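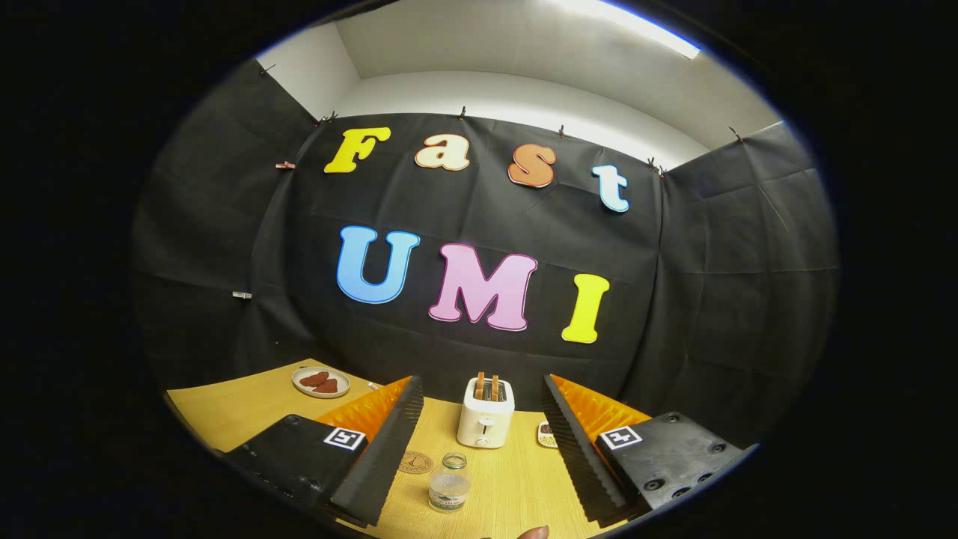
Last updated 12 September 2026

Hanging Cut-Out Letters on a Fabric Backdrop

I have put up a good many birthday names and bake sale signs over the years, and I still get asked how to make letters stay on cloth, so let me walk you through the way I do it at home.

Hang the fabric first and leave it overnight if you can. Black is my favorite for bright letters, though it does show wrinkles, and a warm iron beforehand saves a lot of grumbling. Stretch it between two hooks or a tension rod and pin the bottom corners.

Now lay your letters on the floor in the order you want them. Take your time with this part! If you have two rows, put the shorter word or the bigger letters wherever your eye wants to land, and measure the middle of each row with a bit of string.

Pin the middle letter of each row first, then work outward. I use small safety pins pushed through from behind and caught in a loop of tape on the back of the letter – my friend Katia Galli swears by hook-and-loop dots, and they do hold well on felt. Card letters need two loops each, one high and one low, or they will start to lean.

Step back to the doorway before you call it finished. A letter that looks straight from a foot away can be drooping badly from across the room. A slight tilt is quite cheerful, I think, so I leave one or two alone.

When the party is over, store the letters flat between sheets of newspaper.

We use cookies to improve your visit. Accept | Manage settings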